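Teaching an arm to put things in a drawer: workshop notes on hand guiding and remote control 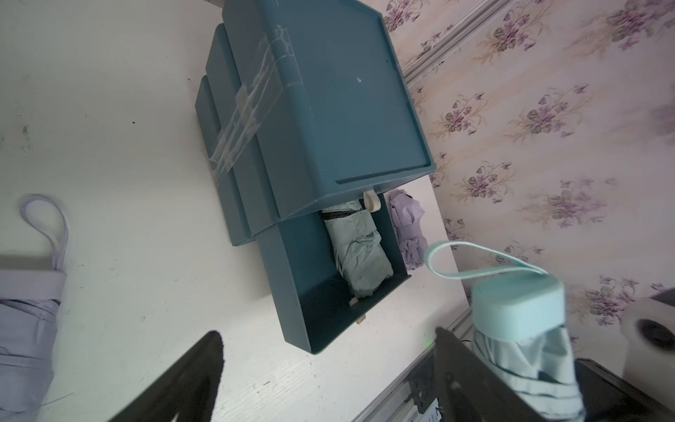 Reading time: 5 min

Print this page | E-mail this page

Folded umbrellas are a good second task once an arm can pick up blocks reliably. They are soft in the middle, hard at the handle, and the wrist loop catches on everything. The notes below assume a small bench arm with a two-finger gripper and a wrist camera, and a person showing it the job either by moving the arm directly or by driving it from a second, matching arm.

Choosing the method

Hand guiding means the motors are slackened and you push the arm through the motion yourself. It suits slow jobs with a lot of contact, such as pulling a drawer out. Its fault is that your hands end up in the camera view, and the arm may then learn to expect them.

Remote control keeps your hands out of the picture. You lose the feel of the drawer, so go slower on the pull. For putting an object into an open drawer I use remote control throughout. Do not mix the two methods in one set of recordings until you have tried each separately.

Preparing the drawer unit

Light plastic drawers move when pulled. Fix the unit to the table before anything else. Clear tape across the drawer fronts will hold shut the ones you are not using; run it well past the edges and press it down hard. Check it at the start of each session.

A fabric loop tab gives the fingers something to close on. Leave it in the same place for the whole set. If it comes off and is put back elsewhere, start a new set.

Holding the umbrella

Grip near the handle, where there is something solid to close on. The folded canopy bunches and slides. In the view at the top of the page the umbrella is upright in the gripper with the handle cap uppermost, and the strap loop arches over the lavender one beside the drawer. Watch for this. A loop that hooks a neighbour on the way across spoils the recording, and if you keep the recording the arm will copy the detour you made to get free.

Close the fingers until the object stops turning, then stop. Squeezing further adds nothing and heats the motor.

Recording

Start every run from the same arm position. Vary the objects: shift them, turn them, and change which is nearest. Jandlow's old handout said to keep the table identical each time, and an arm taught that way failed as soon as I moved an umbrella by a hand's width.

Pause for a moment above the drawer before letting go. Open the fingers fully, then lift straight up. Pulling sideways drags the strap.

Record in batches of 14 and rest for five minutes between them. Tired hands make wandering paths. Delete bad runs the same day, while you remember what went wrong. My present set stands at 1,834 runs over all tasks, and the poorest section is the one I put off sorting until October.

Checking the wrist view

Play back two runs from each batch at full speed, looking only at the wrist camera. You should be able to see the drawer opening and the held object together before release. If a finger hides the opening, change the approach angle. Patterned wallpaper behind the table does no harm provided it is there in testing as well.

Comments (3)

Jussara Camargo: Does the tape leave marks on the drawers? I used brown parcel tape on mine and regretted it.

Solange Figueiredo: Clear tape came off my Vilter unit with warm water and a little washing-up liquid. I would add that the wrist loops can be tucked under the strap for the first batch and let out later. Made a large difference to my failure rate.

Holanda: Is the pause above the drawer needed with remote control? I left it out on Sunday and the arm now drops things early.

Print this page | E-mail this page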